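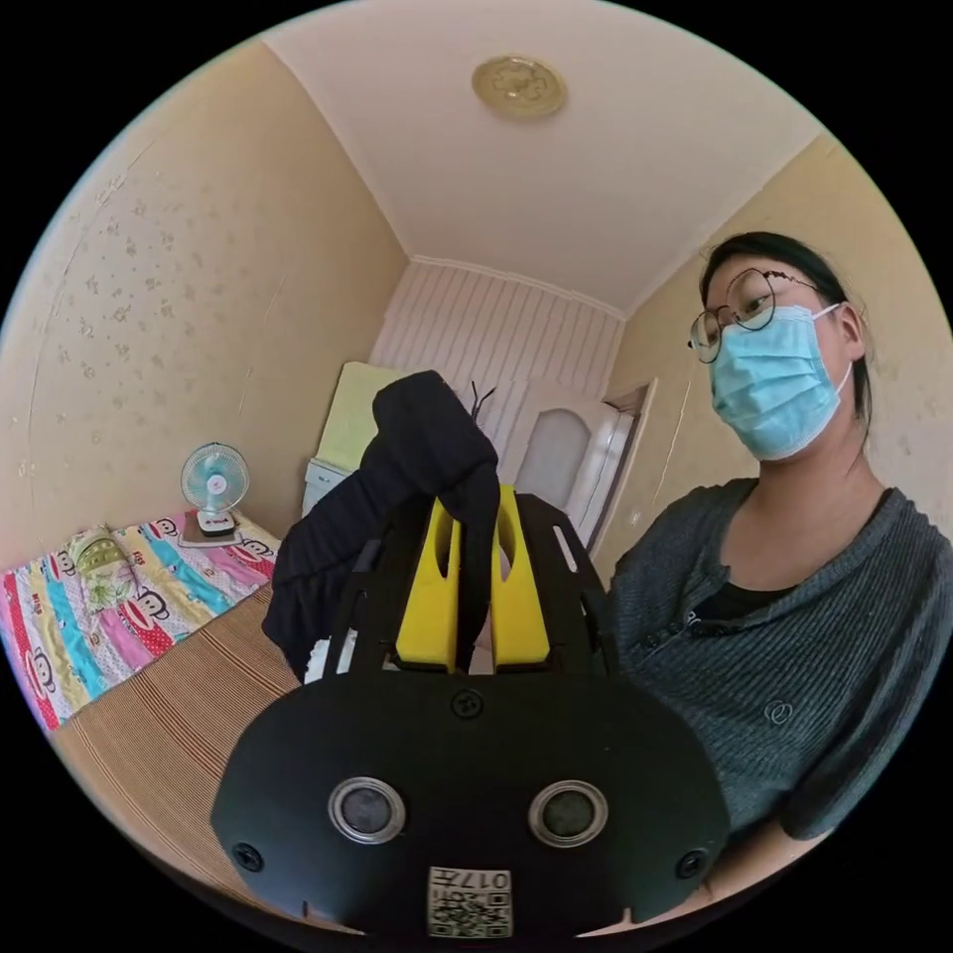
**Figure 6a.** Interior of a surveyed dwelling, Bandska.

### 4.2 Bedding and clothing in warm-season rooms

The survey covered 416 dwellings in Bandska and Jidemau, of which 212 used a woven mat as the main sleeping surface during the warm months. Mats were recorded by fibre, weave and age where the occupier could supply these. Hakim's earlier work in Lamrani treated the mat as a substitute for the mattress. Our interviews do not support this — in most homes the mat was laid over existing bedding and removed again when the nights grew cooler.

Clothing was harder to classify. Small dark items were often left unsorted between washing and storage, and respondents gave differing accounts of when a garment counted as put away. We therefore coded by fabric and colour only, and left use to the interview record. 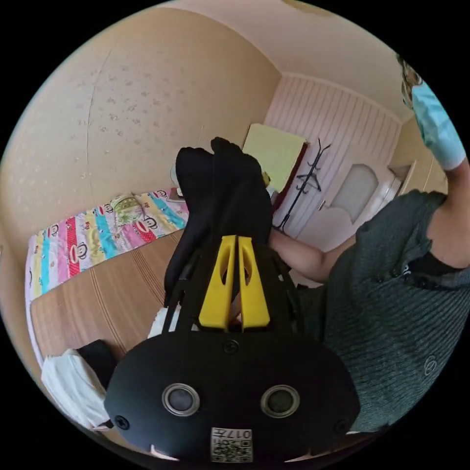
**Figure 6b.** The same dwelling: black soft item, possibly folded cloth, and a ribbed short-sleeved shirt in dark grey-green.

Ribbed knits were coded separately from plain knits, as they hold their shape differently after repeated washing. Woven mats were measured for length and width at the longest edge. Forty mats were measured a second time in December by Hadi Hakim, and the two sets of readings agreed to within the tolerance given in Section 3. A mat on a bed, as in Figure 6c, was coded M2; a mat on the floor was coded M1. 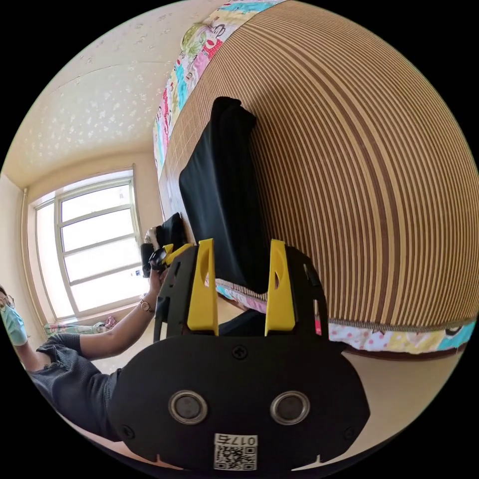 ### 4.3 Replacement intervals

Occupiers were asked when the present mat had been bought and what it had replaced. Answers given only by season were assigned to the middle month of that season.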